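Unit 6: Comparing End Effectors on a Common Arm
Course handout, Manipulation Laboratory. Prepared by Assunta Russo; bench procedures by Vojtěch Hrubý. 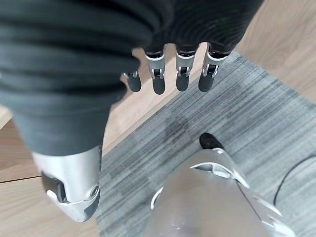

1. Scope

This unit covers the comparison of a multi-finger hand and a two-jaw parallel gripper on the same arm, with the same controller and the same camera placement. The hand used in the exercises is the Nakivine. The parallel gripper is the Grunine. Both mount to the Kollura arm through the adapter plate from Unit 4.

Students who missed Unit 4 should read the section on tool center point calibration before coming to the lab. An uncalibrated tool frame accounts for most of the bad data we get in this unit.

2. Terms

Grasp attempt: one approach, one close command, one lift and one hold. If the arm replans during the approach, it is still one attempt.

Hold: the object stays clear of the support surface for the full hold period and does not rotate in the grasp by more than a quarter turn.

Drop: any loss of contact after lift begins. A slip that ends in a stable grasp is logged as a hold with the slip flag set.

Compliance: displacement of the fingertip under a known load with the drive holding position. Passive compliance comes from pads, linkages and coverings. Active compliance comes from the controller. The two must be reported separately.

3. Fingers, pads and linkages

A linkage-driven finger couples the motion of its segments. The controller commands one input and the geometry fixes the rest. This keeps the drive count low and the command simple, at the cost of some shape adaptation. On a small object lying flat, the coupled motion can bring the tip around before the rest of the finger has closed, and the object is pushed out of the grasp.

Rounded fingertips tolerate error in approach angle. Flat jaws give a larger contact patch on parallel faces and lose most of it once the faces are out of parallel. Expect the parallel gripper to do better on boxes and worse on anything with a taper.

Joint play is measured at the tip, never at the drive. Push the tip by hand in both directions with the drive holding and record the total travel.

4. Fabric coverings

A fabric cover keeps debris out of the joints and softens incidental contact. It also adds three effects that belong in the error budget:

a. Folds bunch on the inside of a bend and can load the joint near the end of its travel.
b. A loose cover hides the outline of the hand from the camera. Visual pose estimates should use exposed metal or pads, with the cover masked out.
c. Friction of cloth against cloth shows up as drive current. Run a no-load baseline with the cover on and again with it off, then subtract.

5. Wrist camera

The wrist camera moves with the tool, so its view of the fingertips is nearly constant and its view of the floor and object is not. Check the following before logging:

Foreshortening. Fingers pointing away from the lens appear shorter than they are, and unequally so across a row. Do not estimate finger length or spacing from a single view.

Specular surfaces. Polished metal reflects the room lights and saturates first. Set exposure on the metal and accept a darker background.

Floor texture. Striped carpet and wood grain both give the feature tracker plenty to hold on to, but repeated stripes can produce false matches. Use the stricter match threshold on carpet.

Cables. Route them outside the swept volume and check the full range of motion at low speed before the first run.

6. Procedure

Step 1. Mount the end effector. Tighten the adapter bolts in a cross pattern.
Step 2. Load the matching tool file in the Zürcher controller. Confirm mass and center of gravity — the gravity compensation depends on both.
Step 3. Run the no-load baseline, 14 cycles, cover on.
Step 4. Run 100 grasp attempts with the standard object set, in the order printed on the log sheet.
Step 5. Repeat steps 1 through 4 with the second end effector. Keep the camera exposure fixed.
Step 6. Export the logs before powering down. The controller buffer is volatile.

Allow about 130 minutes for the full sequence, including the tool change.

7. Reporting

Report hold rate per object, with the slip flag broken out. Give close time as a median in milliseconds; any value over 200 should be checked against the drive current trace for a stall. Raw logs go in the course folder with the write-up. Plots without axis units will be returned unmarked.

Reading for Unit 7: tactile sensing notes, sections 1 to 3.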